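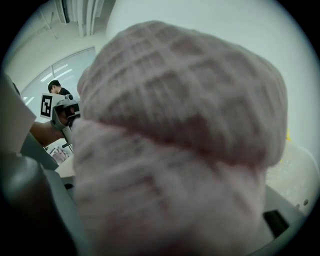 4.2 Knitwear and the wash pile

Christos Galanis
April 4, 2021
48 shares | 2 comments

Knitwear was the awkward category. Shirts, towels, socks — people had a rule and could say it. Jumpers, hats and scarves, hardly ever. The diaries went to 126 households in Koson and Gama, first round in November, so heavy knits were in daily use and we expected plenty of entries. Got fewer than hoped. Many were one word ("fine", "smells").

We coded three reasons for washing: a mark, a smell, a habit. Habit came out weakest for knits and strongest for towels, in both towns. Fear of shrinking turned up all through the free text, though we never asked about it. Probably should of been a fourth code. Some 10 households kept a separate pile for anything knitted, and those piles sat longest.

The basket itself matters more than the earlier Giltix survey allowed. Once a garment goes in with worn things it's treated as dirty, whatever state it was in before (Figure 2). Taking it back out was rare in the diaries. Airing on a chair or door was common, but only for things that had not yet reached the basket.

Figure 2. Pink garment in a white plastic laundry basket with perforated sides.

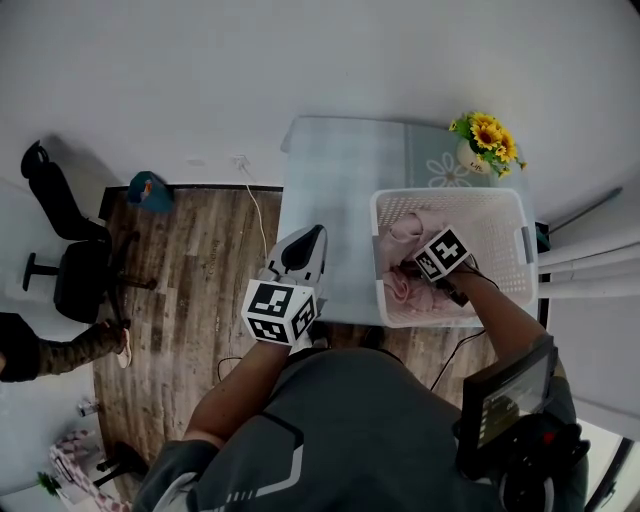 One respondent in Gama told us that she had never once washed a jumper becuase it was dirty, only because it was in the basket and the basket was full. Her husband's went in after every wear, she added, and she had given up arguing about it.

Similar remarks in the Koson diaries, less blunt. We come back to who fills the basket and who empties it in 4.3, where the numbers are thinner.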